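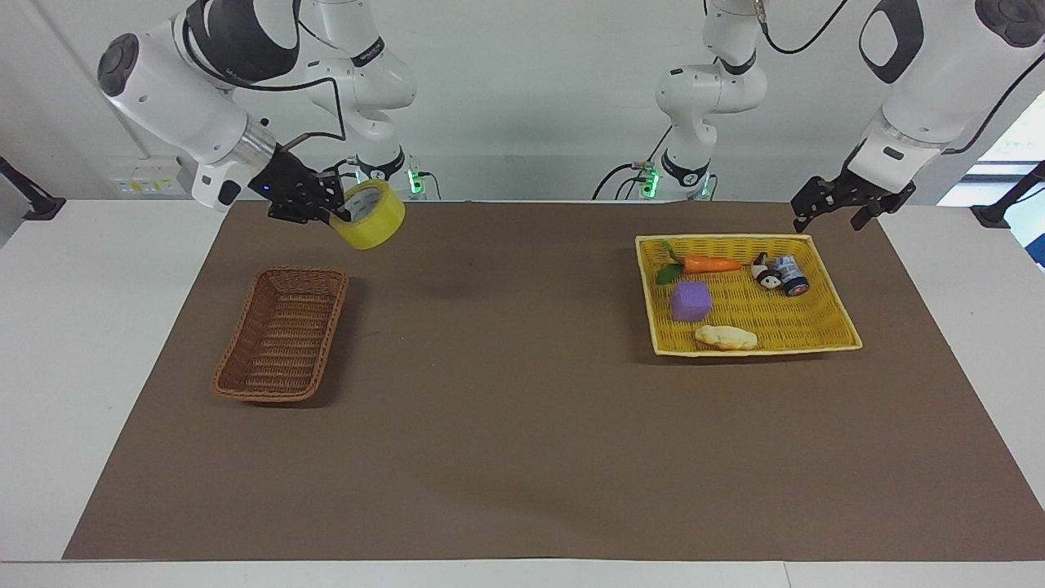

Fig. 2. Molteo two-arm bench kit: tape roll in one gripper, the other gripper open above the tray.

Week 8 – Evaluating a supplied kit

Skunen sells the Molteo as a complete bench unit with two arms and two-finger grippers. Read the brochure before the lab and note what it leaves out – spare fingers, cable lengths, service costs.

Your trial is 40 picks using mixed items. Record each drop and its cause. Colour and finish of the items go in column 2.

Reports are due in April, 33 marks.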